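Ticket: Helton open day — demo cell, gripper stalls on start
Status: open, waiting on Jallix
Priority: high
Opened: January 4, 2024

Reported problem
Demo cell at the Helton site won't run the visitor routine. Arm homes fine, gripper opens, then program stops with "grip not ready". Same thing in the sim and on the real one. Open day is in 9 days and the Radine visitors want the full pick and place, no slides.

Log

Restarted controller. No change.

Reloaded the December backup. Ran 4 cycles then same stop. So not the new program, or not only that.

Checked air and cable on the real cell. Both OK. Swapped the cable anyway — no change.

Went back to sim view from the wrist, bench and wall rail loaded, fingers over the table with nothing between them. Left it at the start pose to see what the routine is waitng for.
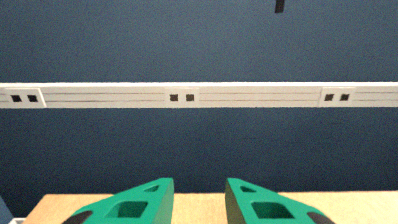

Does the stop come from the gripper or from the program?
From the program. It asks for a ready signal within 900 ms and the gripper answers late after a full open, so the routine gives up before the first pick.

Changed wait to 12 seconds as a test. Routine now gets past the start on both. Too slow for a crowd though, visitors will wander off. Need a proper figure from Jallix for how long a full open should take.

Also tried opening only half way before the pick. Works in sim, not tried on the real cell yet — Abbasi have the room booked this afternoon.

Still to do
- Jallix to confirm open time and say if the firmware on ours is old
- put a sensible wait in, not my 12
- try half open on real cell
- full run through with the barrier up and the stop button tested, before anyone is let in
- print the visitor sheet again, old one has wrong start times

Workaround for now
If it stops in front of people: press reset, wait for green light, start again from step 4. Don't jog the arm by hand with visitors at the barrier. If it stops twice, switch to the sim on the big screen and carry on taking from there.

Will update when Jallix reply. Leave ticket open please, last one got closed before the fix was in.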